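How Commuters Report Street Theft Online: A Study of Posts from Tarkwood
Group project report, October 2024
Ustyna Didenko, Waqas Rizvi and Styliani Gavalas

1. Introduction

In the last years many people in Tarkwood prefer to write about a robbery on social media before they go to the police. Our group wanted to know what these posts contain and how local news pages use them. The topic was proposed by our supervisor, Shamim Sial, after the thefts near the Nimetti bus station in April.

2. Material and method

We collected 133 public posts in which the writer says that he or she was robbed in the street or in traffic. After removing the repeated ones we had 111 posts. Each post was read by two members of the group, and when we did not agree, the third member decided. We noted the place, the stolen object, if there was violence, and who was blamed by the writer.
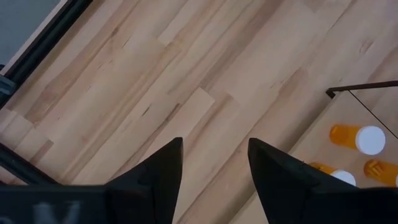 We also sent a short form to readers of the Zaidi news page, asking if they had reported a theft to the police. The form was open for two weeks. We did not ask for names, and all user names were removed from our tables.

3. Results

The most common stolen object was a mobile phone, followed by handbags. More than half of the writers named the exact street or stop. Many blamed slow traffic and bad lighting, and fewer blamed the police directly. The most shared post, by a woman who lost her phone on the Hitance road, was shared 3817 times. News pages usually copied the words of the victim and did not add a comment from the authorities.

4. Limits

Our sample is small and it contains only public posts. People who do not use social media are missing from it. Kausar Bangash, who read our draft, remarked that angry posts are shared more easily, so they are also easier for us to find. We agree with this and we did not find a good way to correct it.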